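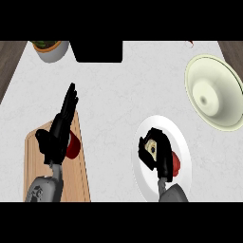
I've been getting emails about the Solter reissue campaign for two months now, and I still can't work out who it's for. The first three albums are coming back on heavy vinyl, remastered from tapes that supposedly sat in Jayawardena's attic, and the press sheet calls them "lost." They weren't lost. I bought two of them used in June, for less than the shipping on the new box. The box is a numbered run of 1000 with a slipcase printed to look like pale marble, the same light gray-white with faint veins as the tabletop up there, and for that you pay 273 dollars. I like a nice object as much as the next record buyer, but faint veins on cardboard don't make a B-side better.

As for the sound, I borrowed Danjuma Okonkwo's promo copy of the debut and played it against my old one. The bass is bigger. The hi-hats are bigger too, and by the middle of side two I wanted to turn it down. "Narkance" used to creep in from nowhere, and now it walks right up and shakes your hand. Shiuli Thambiah's review called it a revelation - maybe her speakers are kinder than mine.

There are 27 unreleased tracks in there as well. I got through most of them. A few are the same song with the vocal muted. The live take of "Dikasport" is great, and I'd pay for that one by itself if they ever sell it that way.

Posted August 16, 2019 | Contact | All text copyright the author | Back to top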